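Speaker notes – "Less Ironing, Same Shirts"
Evening talk, Prusham adult learning center
Knut Oltmanns
Start 7:15, finish before 8. Questions after, not during.

Slide 1. Title

Good evening, and thank you for coming. Wait for the door to close, the people from the language class are always still in the hallway.

Say who I am: I worked 22 years in the laundry of a hotel, first in Stelow and then here in Prusham. I am not a chemist and not a tailor. What I tell tonight I learned with my hands, and some parts I learned by ruining a shirt of a guest.

Say that my accent is what it is, and they should raise a hand if a word is not clear.

Slide 2. Why do we iron at all

Ask the room: who irons every week? Who irons only before a wedding? Give them time. Last time in Galtance I went on too quickly and the laugh came when I was already speaking again.

Then the main thought of the evening. Most of the work of ironing is made before the iron is even warm. It is made in the washing machine, in the basket and on the chair in the bedroom. If we change something there, the ironing gets short. For some shirts it goes away.

Slide 3. What a wrinkle is

Keep this simple. Cotton is made from long chains, and between the chains there are small weak connections. Water opens these connections. When the water leaves, they close again, in the position where the cloth is lying at that moment. So if the cloth dries in a ball, it remembers the ball.

Heat helps to open them too. Water and heat together is the strongest, and this is why steam works so well.

Show with the two handkerchiefs. Both are from the same pack. One I dried flat, one I dried in my fist (with a rubber band). Pass them around. Please get them back this time.

Polyester is a different story. It takes up very little water, so it wrinkles less in normal use, but if it gets a crease from a too hot dryer, the crease is stubborn. Mixed cloth is in the middle.

Slide 4. The washing machine

Three points, do not read them from the slide.

The drum should be not more than two thirds full for shirts. The label on the machine tells a weight, but this weight is meant for towels and simple cotton things. Shirts need space to fall.

Open all the buttons, also the small ones on the collar and on the cuffs. A closed cuff pulls on the sleeve the whole time. Turn the collar up.

Spin speed. Here I tell the story of the hotel in Stelow. We had 361 shirts from a conference, and my colleague put the spin to the maximum to win some time. They came out like walnuts. We ironed until after midnight. At home, choose the lowest speed your patience allows. The shirt is wetter and dries more slowly, but the weight of the water pulls it straight on the hanger. It is a free iron.

Slide 5. The first ten minutes

This is the most important slide, so speak slowly.

When the machine stops, take the shirts out. I know that you have children and telephones. But a wet shirt that waits in the drum for one hour is getting its wrinkles in that hour, and you will pay for it later with the iron.

Take the shirt by the shoulders and give it two hard shakes. Demonstrate with the wet shirt from the bag. Stand away from the projector!

Then pull gently on the seams – side seam, sleeve seam, the front where the buttons are. Seams shrink a little differently from the cloth, and from this comes the wavy look. 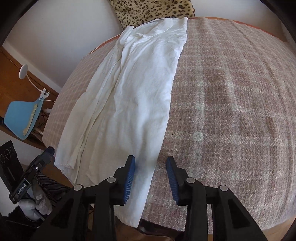 Hang it on a wide hanger. A thin wire hanger makes two small horns on the shoulders, and everybody has seen those horns at the office. Close only the top button and one in the middle. Smooth the collar down with two fingers. Leave a hand of space to the next shirt, otherwise they press each other.

If you use a dryer: take them out when they are still a little damp, and let the hanger do the rest.

Slide 6. After wearing

A shirt that was worn for a few hours is often not dirty, only tired. Hang it up at once, while it still has some warmth from the body. Many people hang it in the bathroom during the shower. This works for light wrinkles, but the shirt needs to dry in the open room afterwards and not in the closet. In the closet it will smell.

For the stronger ones, a spray bottle with plain water. Mist the cloth from an arm's length, pull it smooth with the flat hand, let it hang 20 minutes. You do not need the expensive sprays. I tried several, and I could not see a difference big enough for the price.

Slide 7. If you must iron

Now the iron. Collar first, from the points to the middle, so that the extra cloth does not go out to the points where people look. Then the yoke, the cuffs, the sleeves, the front, and the back last. The back can have a mistake in it, you have your jacket.

The shirt should be damp. If it is already bone dry, spray it, roll it up like a towel and leave it for a quarter of an hour. My teacher, old Mrs. Adjei, did this with every single shirt, and she was faster than all of us with our modern steam station.

Press and lift on the collar, slide on the big parts. Do not iron over a stain, because the heat can fix it for good.

A word about power, somebody always asks. My iron at home has 2000 watts. The old one had 1560 and it did the same work, I only waited a bit longer until it was hot. So please do not buy a new iron because of a number on the box. Look at the plate. If it is scratched or sticky, then yes, it is time.

After ironing, let the shirt hang for five minutes before you put it on. It is still warm and a little moist, and if you sit down in the car with it you have new wrinkles at the first traffic light.

Slide 8. The suitcase

If it is already 7:50, skip this one and go to the last slide.

Fold fewer times and put something soft inside the fold, for example a T-shirt. Rolling is fine for knitted things, but for a dress shirt I prefer the fold. Fill the collar with a pair of socks so that it keeps its shape. Unpack at arrival, before the dinner.

Slide 9. Try this week

Ask them to choose only one change and keep it for the month. If they ask me which one, I say the shaking, it costs nothing and the result is to be seen the same day.

Questions I had in Galtance:

Linen? Same rules, but accept that it wrinkles. Iron it quite wet or leave it in peace.

Starch? Only on the collar and cuffs, and wash it out before you store the shirt for a long time.

"Non-iron" shirts? They have a finish on the cloth, and it gets weaker with the washing. No bleach, low spin, and hang them wet.

Black shirts that get shiny? Iron them from the inside, or put a thin cotton cloth between.

Handouts are on the table by the exit, the yellow sheets. Collect handkerchiefs, unplug the iron, wet shirt back in the plastic bag.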